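Ward Linen Carts: Fitting the Cart to the Corridor

Lorach has built carts for hospital linen and supplies at its Takatbridge plant for 17 years. The Moltonus line, its newest, is a modular cart for clean linen distribution. We put questions to the company's product engineer ahead of the June release.

The first subject was width. Older carts in the Lorach catalog came in a single width, and wards with narrow storage bays left them in the corridor. "A cart parked in a corridor is a fire inspection finding," the engineer said. "We drew the Moltonus frame in 2 widths. The narrow one goes through a standard storeroom door with the bumpers on." Both widths share the same uprights, shelves clips and casters, so a hospital can hold one set of spares.

Shelf height is set in steps of 30 mm. The engineer described this as a compromise. A finer step would suit mixed loads of sheets and gowns, but each extra slot in the upright removes metal and has to be cleaned. "Infection control staff asked us for fewer holes. Laundry managers asked for more. We tested both and stayed with 30."

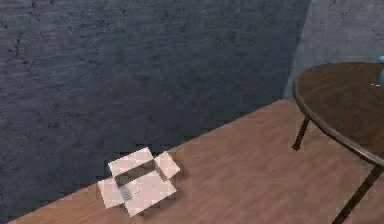

Covers and closures

The cart ships with a coated fabric cover that closes at the front with a zipper. A roll-down shutter can be ordered in its place. Asked which one hospitals should choose, the engineer declined to name a favorite. The cover comes off for washing and weighs very little. The shutter closes faster and can be locked, but its side tracks collect lint and need a brush once a week.

"If the cart goes outdoors between buildings, take the cover -- it seals better at the bottom edge. If it stays on one floor, the shutter is less trouble for the staff."

Casters

Bajpai, a caster supplier, makes the wheels to Lorach's drawing. Two are fixed and two swivel, with a brake on each swivel wheel. A central brake pedal was considered and dropped. "The linkage runs under the bottom shelf, where it gets wet in a cart washer. We had 3 prototypes and the linkage seized on all of them."

The washer also set the choice of bearing. Sealed bearings are standard on every cart in the line, including the narrow one. Wheel diameter is the same for both widths.

On maintenance, the engineer recommended checking the caster bolts after the first month of use and then at each annual service. Replacement covers are sold separately, and the shutter can be fitted later to any Moltonus cart using the existing holes in the uprights.

© Lorach, Takatbridge. All rights reserved. | Contact | Back to top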